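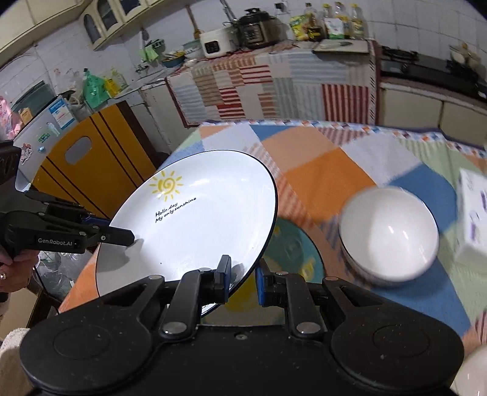 A plate held between two hand-held grippers over a kitchen table.

# Cirnau opens Nidska collection of hand-shown kitchen tasks to outside teams

Cirnau will open its Nidska collection to outside research groups and robot makers in May. The collection holds 2,413 demonstrations of everyday kitchen work, all of them performed by people using hand-held grippers in ordinary homes.

The tasks are short and familiar. They include lifting a plate, moving a bowl from one side of a table to the other, stacking crockery, opening a cupboard and putting a cloth back where it belongs. In each case a person holds a gripper in one or both hands and does the job with its fingers in place of their own. A camera on the tool records what the fingers are doing, and the movement of the tool is stored with the pictures. A robot arm fitted with a similar gripper can then be trained on the result.

Of the 2,413 demonstrations, 1,359 use two grippers at once. Cirnau put most of its effort into these during the second half of the work, after early users of the collection asked for more tasks that one hand can't manage well.

"A large plate is a good test," said Adjoa Agyeman, who leads the Nidska project at Cirnau. "You can pinch it on one side and lift, but it wants to swing. Most people bring the other hand in underneath or across from the first without thinking about it. We wanted that second hand in the recordings, including the moments when it arrives late or has to try again."

## Shown by hand or by remote control

Cirnau has used remote control for several years and will continue to do so. An operator sits at a pair of control arms and the robot copies the movement. The method gives a direct record of what the robot's own joints did, and it remains the company's choice for checking a trained robot and correcting its mistakes.

It is slower to set up, however, and the robot has to be in the room. Getting a two-armed machine up a flight of stairs and into a small kitchen takes most of a morning. A pair of hand-held grippers goes in a bag.

The Nidska demonstrations were therefore collected by hand first. A further 492 demonstrations of the same tasks were made by remote control at Cirnau's workshop, on robot arms supplied by Velteck. These are kept as a separate set and are not included in the 2,413. Teams can use either set alone or train on both.

"People ask which is better and I don't have a short answer," Agyeman said. "With the grippers in your hands you feel the plate start to slip, and you do something about it straight away. At the control arms you're watching for it. On the other hand, your wrist can get into positions the robot's can't, and then we have a lovely demonstration that no arm we own will follow."

Recordings with movements outside the reach of the Velteck arms have been kept and labelled, so that teams with different hardware can decide for themselves whether to use them. 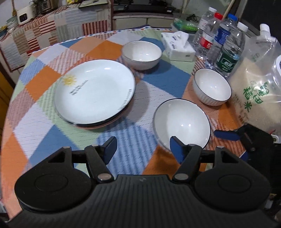
Household crockery makes up the largest group of objects in Nidska, and the project team asked people to work with the things they already had. Matching sets of test objects are easy to compare but teach a robot very little about a real table. White bowls with thin dark rims, set out on a patchwork cloth in orange, sky blue and pale green, ask more of a vision system than grey blocks on a plain bench. The glossy inside of a bowl throws back light, and a plate resting on top of another may show the lower one only as a thin edge of brown rim. A robot that takes the two for a single plate will close its fingers at the wrong height. Water bottles and a clear bag of rice at the back of the table add shapes that are partly see-through and partly hidden behind one another — a common cause of poor grasps in Cirnau's own trials.

## What each demonstration contains

Every entry in the collection has the recording from the gripper camera, the path of the tool, the opening of the fingers over time and a short written description of the task. Two-gripper entries hold both recordings on a shared clock. The start and finish of each task were marked by a person and then checked by a second.

Demonstrations that went wrong have been kept where the person went on to recover, for example by putting a bowl down and picking it up again from the other side. Those abandoned part way through have been left out of the main release.

The collection comes from 108 homes. Householders agreed in advance which rooms and surfaces could appear, and could ask for any recording to be removed after seeing it.

## Access

Nidska will be available through Twal, Cirnau's data service. University groups may use it without charge for research. Commercial users will need a licence, with terms based on the size of the team. Existing Twal customers can add the collection to their current agreement and don't need to apply again.

A small set of sample demonstrations, with one-gripper and two-gripper tasks, can be requested now. It comes with a reader for the files and notes on matching the finger opening to other makes of gripper.

Cirnau plans to add washing-up and food storage tasks next. "Wet crockery is the one I get asked about most," Agyeman said. "We've started on it — slowly, and with a lot of towels."

**About Cirnau**

Cirnau collects and prepares training data for robots that work in homes and other shared spaces. Its work covers hand-held demonstration, remote control and the testing of trained robots.

**Media enquiries**

Requests for interviews, sample recordings or further pictures should be sent to the Cirnau press office, marked "Nidska".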